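Print this section
E-mail this section

3. Frontage type and walking comfort: the Irkness blocks

Section 2 dealt with the shade counts. Remaining question is whether the ground floor itself matters, independent of awnings and trees. Older literature says yes, mostly on the strength of retail streets. Office and mixed frontages much less studied, and hardly at all in mid-sized centres like Brarnanura.

We used the Belhaj frontage schedule with two changes. Grade D ("dull") was split into solid masonry and dark glazing, as pilot raters kept asking which they were meant to be marking down. Kerb condition was dropped altogether, council having re-laid most of it before fieldwork began.

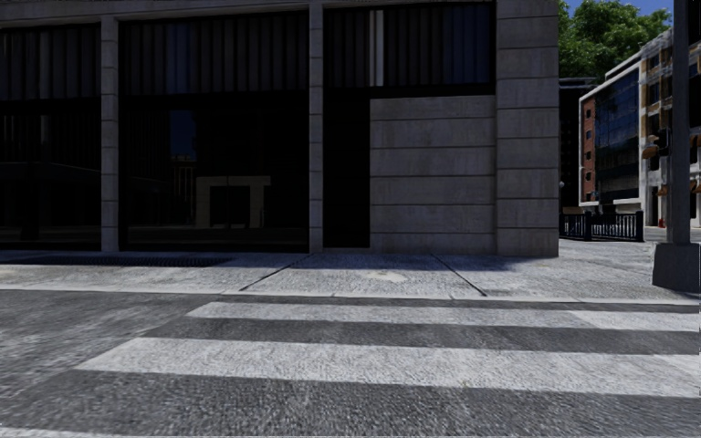

Sampling was by block face. 60 faces, drawn from the Irkness grid and the Vuneo extension, walked in both directions. Intercept surveys done in September at lunch and again at the evening peak; 1,850 usable responses after removing incompletes. Each respondent rated the last block walked for interest, comfort and percieved length. Tradies and couriers were kept in the sample, unlike in Fawzy's earlier thesis work, where they were screened out as non-discretionary walkers.

Solid masonry did better than expected. Respondents gave it low interest but middling comfort, and several mentioned coolness or "something to lean on". Dark glazing scored low on both. Difference holds after controlling for footpath width and traffic volume, though it weakens near bus stops, where people are standing anyway.

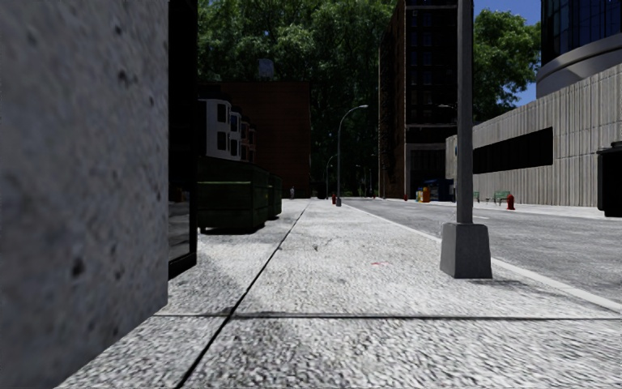

Fig. 2. Concrete wall and dark glass panel meeting at a corner, with jointed concrete footpath beyond.

Perceived length is the messier result. People overestimated blocks with long unbroken frontage, as per the usual finding, but the overestimate was just as large on faces with regular pillars or piers. We had assumed vertical rhythm would shorten the walk. Possibly the bays need to differ from each other, not just repeat. A subset of 620 respondents was asked to sketch the block from memory; almost all drew doors, very few drew piers. Coding of the sketches by Tạ and one research assistant, disagreements settled by discusion.

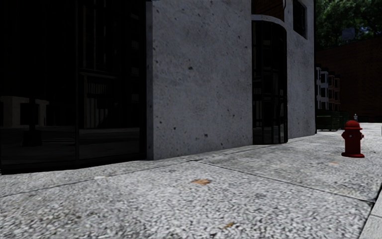
Limits. One city, one season, dry weather throughout. No night data. Ratings for the Vuneo faces may be coloured by the parking dispute, which was in the local paper for most of the fieldwork. Frontage grade also tracks rent, and we had no lease data to seperate the two. Follow-up with winter intercepts is planned, funding permitting, and would add the laneways left out of this round.

Correspondence on the modified schedule to Loan Tạ; on the survey instrument to Mohcine Fawzy.

Last updated: October 27, 2020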